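Kettle and Tea Corner FAQ

Hello and welcome! I get the same handful of questions about kettles again and again, mostly in July when everyone's moving into new flats and unpacking their kitchens one box at a time, so I've put my answers in one place. I'm Clementina Guerreiro, I write the Plilametti kitchen pages, and I drink far too much tea. If your question isn't here, use the contact form and I'll get to it (usually in the evening, with a mug next to me).

Where should I keep my kettle?

Near a socket, near the sink, and not under a wall cupboard if you can possibly help it. Steam goes straight up, and it will swell the bottom edge of a cupboard door faster than you'd think. I learned this in my old flat on Handbridge, where the door over the kettle never shut properly again. If a cupboard is the only option, pull the kettle forward to the front half of the worktop while it boils and point the spout out into the room, away from where you stand.

An island is lovely if it has its own socket. Plenty don't, so check before you plan your whole tea life around it! Please don't trail an extension lead across the floor to reach one.

Do I need a tray under it?

Need, no. But I'm a huge fan. A tray catches the drips, it stops the base shuffling about, and when you want to wipe down you pick up one thing and put it back again. Mine has a low lip all the way round, and I'd look for that, plus a surface that isn't too slippery. Black hides tea stains and shows limescale; white does exactly the opposite. Pick your poison.

Measure your base before you buy. Anika Doucet wrote in to say she'd bought a gorgeous round one and the kettle base hung over the side by a finger's width, and it's now under a fern.

What do I do with all the cord?

Turn your base over. Most of them have a little channel or a few pegs underneath for winding up the spare, and an awful lot of people have owned a kettle for years without looking. Wind it until you've got just enough to reach the socket with a bit of slack, and make sure the base still sits flat afterwards. If it rocks, you've missed the slot where the cord comes out.

Keep it well away from the hob, too. On an induction hob it's easy to forget that the glass stays hot after the pan has gone.

How do I lift a full kettle without slopping it everywhere?

Straight up off the base first, then across. That's really it. If you tip as you lift, the bottom catches on the connector in the middle and you get a little jolt, and that's when the water comes out of the spout.

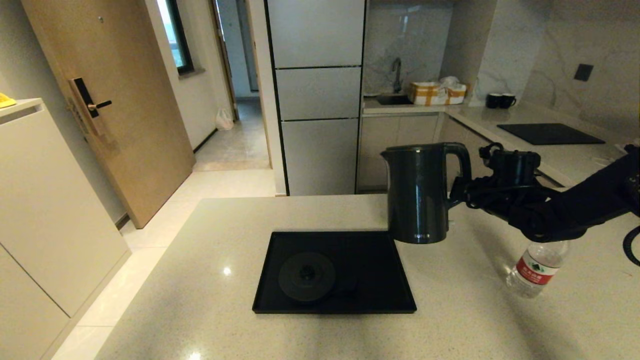 I'd also say don't fill it to the top just for the sake of it. Two mugs' worth is light and quick, and it costs less to boil. If your wrists aren't great, fill the kettle from a jug while it's sitting off its base, and then there's no carrying it back from the sink at all — my mum has done it this way for years and swears by it.

Going back down is the same in reverse. Hover, line it up, lower. With a round base you can usually set it down facing any way you like, so left-handers, turn that spout round and be happy.

Tap water or bottled?

Tap for me, nearly always. I do keep a bottle on the side in the first days after a move, while I'm running the taps and getting to know the water. If yours is very hard and you hate the film on top of your tea, a filter jug makes a real difference and you're not lugging bottles up the stairs.

Whatever you use, start fresh in the morning. Tip out what's been sitting overnight and give it to the plants once it's cold.

How often should I descale?

Every month if your water is hard, and whenever you see flakes if it isn't. I use citric acid: a heaped tablespoon in a litre of water, boil it, unplug it, leave it for half an hour, then pour away and rinse three times. Check your booklet first, as some makers prefer their own stuff. White vinegar does work but the smell! Samer Hijazi sent me a very long message in defence of vinegar and I've read all of it, Samer, and I'm still on citric acid.

Never put the base in water, by the way. Unplug it, use a barely damp cloth, and let it dry completely before you plug it in again.

What should I unpack first in a new kitchen?

The kettle, obviously. Then two mugs, teabags, a spoon, a cloth and a bin bag. I pack those together and write KETTLE on every side of the box in big letters, and I carry it myself so it can't end up at the bottom of the van. The rest can stay taped up until you've sat down.

Once you do start, clear the space by the sink before anything else. Boxes love to settle there and then you've got nowhere to wash up. Do that bit of worktop, then the hob side, and leave the tall cupboards until you know what you reach for every day.

Where do the mugs go?

Within arm's reach of the kettle if there are only a couple in daily use. I leave two out and put the others away, otherwise every single mug I own ends up dirty by teatime. Upside down gathers less dust, but leave them to dry first or you'll get a ring on the worktop.

Can I put a hot kettle straight on stone?

On its base, always fine. Off its base I'd use a trivet or the tray, as the sealant on some stone tops doesn't like heat, and engineered stone can be fussier than granite. And wipe up tea drips on pale stone quickly. Zihan Kong asked about old tea marks: try a paste of bicarb and water on a small hidden bit, leave it overnight under cling film, and rinse it off gently in the morning. Go easy and don't scrub at it. If the mark's still there after a second go, ring whoever fitted the worktop before you try anything stronger.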